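3.2 Soft furnishings in the shared living room

Throws and blankets were treated as a separate class of household textile in the Tancombe study. Unlike bed linen, they have no fixed place of storage, and residents tend to leave them on the seat where they were last used. Of the 16 living rooms recorded, 9 had at least one throw kept on the sofa through the day. The Mercado survey of rented homes used the same class but did not separate folded items from loose ones.

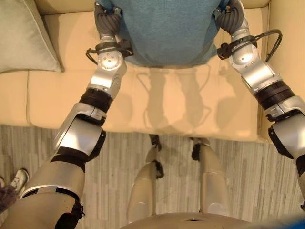

Puruson
Senior Research Fellow, Nudov Institute for Domestic Studies

Figure 2. Teal-blue textile on the seat cushion of a cream sofa, with a gray-green piped pillow against the back.

The textile in Figure 2 has a soft, textured surface, and its lower edge is gathered into a rounded bulge under the pressure of the grip. Gathering of this kind matters for the coding scheme. A knit item handled from both sides shortens along one edge, and its outline no longer matches the shape entered in the room inventory. We therefore coded textiles by position – seat, armrest, back or floor – and recorded folding as a second field.

Pale upholstery made the coding easier, as the edge of a darker throw could be traced against it. Throw pillows were coded separately in all rooms, including those in which pillow and throw were close in color. Agreement between coders was lowest for items lying across a cushion seam, and these entries were reviewed again in December.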